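Bring Back the Thank-You Note

My aunt Hauwa Okafor kept a shoebox of thank-you notes under her bed for as long as I knew her. When we moved her out of the house in Kerkbridge, I sat on the floor and read more than 90 of them, and I was supposed to be packing the kitchen! A lot of them were dull. "Thank you for the gloves, they fit." One was from me, age 11, thanking her for a sweater I know for a fact I hated. And yet I couldn't put them down.

So I've been on a bit of a tear lately (my family will back me up on this). I think we gave up on the handwritten note way too easily, and I think the text message is a lousy replacement. I send plenty of texts myself. My cousin Ifeanyi had a baby in December and I texted him a row of hearts from the grocery line, and he sent a heart back, and that was the whole exchange. He's one of my favorite people on earth. A heart!

People tell me notes are stuffy, or that it's one more chore dumped on whoever in the house already does all the chores. I have some sympathy for that second one. In my family it was always the women writing, and the men signed at the bottom if you could catch them. Fine, then let everybody write their own. Ifeanyi has perfectly good hands.

The other complaint is about handwriting. Mine is awful. It slants downhill and my r's look like v's, and I have never once had somebody call me up to complain. You don't need good paper, either. I bought 20 plain cards at the drugstore and I'm still working through them, and the stamps cost me more than the cards did. 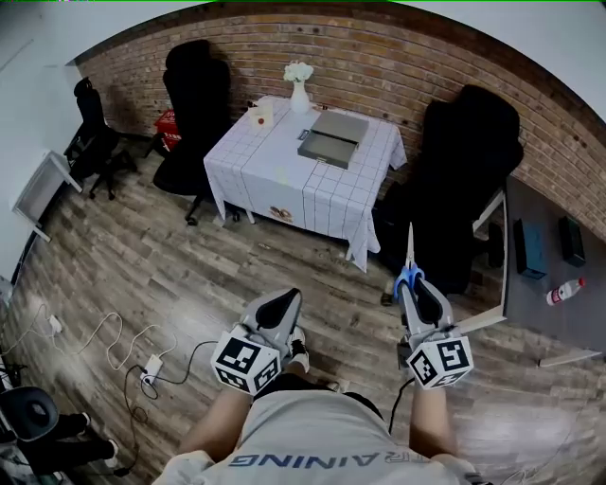
What I'd drop is the rules. My mother had us writing by bedtime on the day after a birthday, and we couldn't play with the thing until the envelope was sealed, which is how you get a kid writing "thank you for the gloves, they fit." Let it be late. I got a note last spring for a casserole dish I'd forgotten lending out, months after the fact, and I was so pleased I read it standing up in the driveway with my coat half on.

And keep it short, please. Three lines is plenty. Say what the thing was, say one thing you did with it, sign your name. If you get going and fill the back of the card too, well, good for you, but don't sit there waiting until you have something beautiful to say or you'll never mail it.

I owe Ifeanyi a proper one about that baby. The card is on the kitchen counter and I've gotten as far as his name.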